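Counting demonstrations again

2023-01-10

I said I'd stop moaning about simulated data after last year's post, and I managed it until the second week of January. So.

The pitch going round our office is that we can skip most of the slow work. Instead of sitting people down to guide a real arm through a task over and over, you do it in simulation, where nothing breaks and you can change the floorboards whenever you like. Kororia, the tool we've been given for this, reports 3,975 finished episodes so far. It puts that number in large type at the top of its start page, which already makes me a bit cross.

Of those, 3,055 pass its own success check. I asked what the check looks at. It looks at where the object ends up. It does not look at how it got there, so an arm that shoves a spatula across the table and happens to leave it in the right place goes down as a good example. The learner then copies the shoving, quite faithfully, and we all act surprised.

I spent Friday afternoon going through the kitchen tool set with Vidar Nordin, who is much more hopeful than I am and brought biscuits.

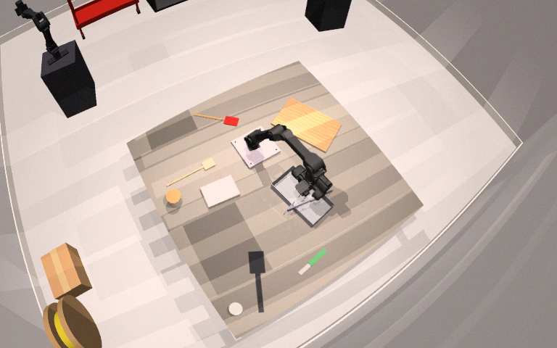
Filed under: Data, Grumbles

Vidar's case is that the variety is the point. Red spatula, pale yellow spatula, black spatula, a little knife with a green handle, all lying at different angles on the boards, and a tray for the arm to work over. Shuffle them, swap the planks, do it again. He thinks that after enough of this the policy has to learn what a spatula is.

Maybe. My worry is that it's the sort of variety that's cheap to make. Colours are cheap. Angles are cheap. A handle that's slightly greasy, or a spatula that bends when you grip it too near the head, is a lot of work, and I couldn't find a single setting for either. There's a cardboard box on the floor and a spool of something yellow, and I'd swap every bit of that set dressing for decent friction.

We did agree on a test, at least. Train one policy on 2,000 simulated episodes picked by the automatic check, and another on the same number picked by a person watching them. Then run both on the real arm in the Cevberg lab, with 5 tools neither has met. Vidar expects them to come out level. I've got a packet of biscuits riding on the second one.

Watching that many episodes is going to be dreadful, and I seem to have offered to do half.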